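Hand-held gripper recording: house rules and good practice

Frequently asked questions for new and returning operators at Celtberg

Who are these rules for?
Anyone who picks up a gripper and records with it, whether you come in every day or only join us for the April sessions. They were drawn up by Vaughan Ormsby and the Skima bench team, and we're really pleased with how much tidier our recordings have become!

Do I need to read the whole rulebook?
Please do, once. It's short, and most of it is common sense put into writing. After that the bench card will see you through a normal shift.

How often should the grip pads be cleaned?
Wipe both pads with a dry, lint-free cloth at the start of every session, then again after 200 recordings. Dust and fluff build up faster than you'd think, and a pad that has lost its bite changes how you hold things – you start squeezing harder without noticing. Pads are replaced at 3,000 recordings even if they still feel fine.

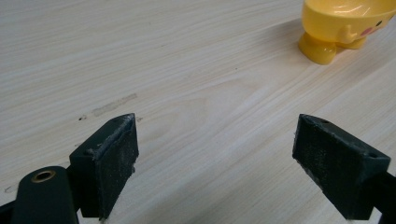 Dust and lint specks on the grip pads, jaws open over the table.

What if the fingertip itself is scuffed?
Light wear along the rim is fine, so carry on. A chip, a crack or a fingertip that wobbles means the gripper comes out of use and goes on the Irkex shelf with a tag. Please don't tighten the screws yourself, however tempting it is (and we know it's tempting).

How should a recording begin and end?
Jaws fully open, nothing between them, and hold still for 2 seconds. Do the same at the finish. It feels slow for the first day and then you stop thinking about it.

Does the table have to be spotless?
Clean, yes. Spotless, no. Peel off old tape before you start, but small marks in the surface can stay. We love a bit of variety in the tables, as long as nothing sticky is left behind.

May I redo a recording that went badly?
Keep the first one, mark it as a miss and make a new one. Misses are useful! Never delete anything at the bench.

Where do I send a suggestion?
Put it in the Esfahani log under "rules". We have had 215 suggestions so far and read every one of them.

Related pages
Bench card for operators
How to tag a faulty gripper
Choosing objects for a session
Esfahani log: getting started

Last updated March 8, 2024 | Contact the bench team | © Celtberg | Back to top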